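Subject: Re: [drirkari-list] Battery goes flat on longer rides
From: Tarcísio Quintana

4 min read

Hello all,

I have read the question of last evening with much interest, as I had nearly the same trouble with my own Drirkari twin two summers ago. I quote it again below, so that those who receive the digest do not have to search for it.

> Dear list,
> My twin starts well in the morning and runs well in the town.
> After a longer ride, with the headlamp on, it becomes lazy on
> the starter button, and twice now I had to push it at the
> petrol station. The battery was new in spring. The dealer
> says it must be the alternator and wants to open the left
> cover. I am not so sure. Before I pay for this, has anybody
> here found another cause? I also have heated grips, but
> I do not use them at the moment.
> Thanks in advance, and greetings from a wet garage.

First of all, I would not let anybody open the left cover yet. The gasket there is never pleasant to clean off, and on the older engines the cable of the alternator comes out through a rubber plug which is hard after so many years and does not like to be moved. If it has to come off, then it has to come off, but I would leave this for the end of the search.

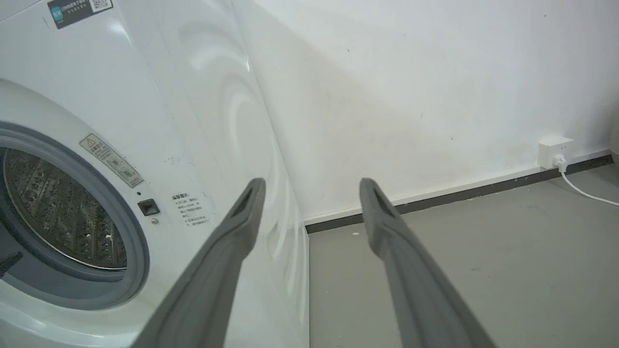
Drirkari Owners Digest, Vol 19, Issue 102

What I did in my case was to begin at the battery and walk backwards. I measured the voltage over the battery with the engine cold and idling, then again at a steady higher speed, then both again with the headlamp on. I wrote the values on paper. After this I went for a proper ride until the engine was fully hot, came home and measured the same again without switching off. In the cold condition everything was as the handbook says. In the hot condition the voltage at higher speed was lower than at idle, which cannot be right, and at this moment I understood why my short rides to work never showed the fault.

There are three wires which come from the alternator, all the same colour, and they go into a white plug under the seat, on the side of the tool tray. Please look at this plug before anything else. Mine looked perfectly fine from the outside. When I pulled it apart, one of the pins was brown and the plastic behind it had become soft and then hard again, so that the pin could move backwards in the housing. Cold, it made contact. Hot, it made contact only when it wished to.

I have heard from other members that they cut the plug away and solder the wires together. I understand this, but I do not like it, for the reason that then you cannot separate the alternator for measuring. I bought a sealed connector with larger pins and crimped it with the correct tool, borrowed from Haddadin, the workshop at the end of my street. They also let me use their clamp meter for an afternoon, in exchange for a cake.

With the plug apart you can also do the test of the alternator itself. Set the meter to alternating voltage, run the engine at a steady speed and measure between each pair of the three wires. The values should be equal to each other. How high they are is less important than this. Then, with the engine stopped, check that none of the wires has a connection to the engine case. If both tests are good, your dealer is wrong about the alternator, and you may tell him so in a friendly way.

The next part is the regulator. The original one sits behind the side panel, where it gets almost no air, and I think this was a bad decision by the factory. There was a long discussion here about the Plivivent regulator, which is flatter and has bigger fins. I have it on my bike and I am content with it, but please be careful with two things. The holes do not match the frame exactly, so you must make a small plate. And the earth wire supplied with it is short - do not extend it with a thin wire from the box of leftovers, as I did at first. A poor earth gives you the same symptoms as a poor regulator, and you will search a long time.
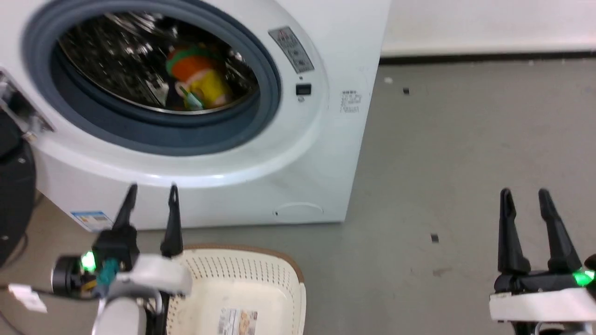 While you are on this side of the bike, follow the thick earth cable from the battery to the engine and take off the bolt at the far end. On mine there was paint under the eyelet, probably from a previous owner who had painted the bracket and was in a hurry. I cleaned it to bare metal, put a little grease over it and tightened it again. In total I opened eight connectors on that weekend and found four with green inside. None of them was bad enough to stop the bike alone, but together they took away a good part of the voltage before it reached the battery.

About the heated grips, I would still ask how they are connected. If they are wired directly to the battery, without a relay, some of the controllers take a little current even when they are off. This does not explain that it goes bad during a ride, but it can make a weak battery weaker in the night. Pull the fuse for a week and see.

One question back to you: is the battery the sealed type or the old one with the caps? And has it ever been empty for a longer time? A battery that was flat for some weeks in a cold garage is often not new any more, also when the receipt is from spring. Any good shop will test it under load and normally they do not ask money for it.

If you come to the meeting at Botivgate in November, I can bring my meter and the crimping tool, and we can look at it together behind the hall, where there is a roof. I would need to know it some days before, as I travel on the small bike if the weather is bad and then I have no luggage space. I also still have one of the sealed connectors left over, complete with the rubber seals for the wires, and you can have it for what I paid.

Please write to the list what values you find, hot and cold, also if everything is good.

With kind regards,
Tarcísio Quintana

P.S. The wiring diagram in the files section is for the later model. The colours after the ignition switch are different there, so please do not trust it for the earlier bikes.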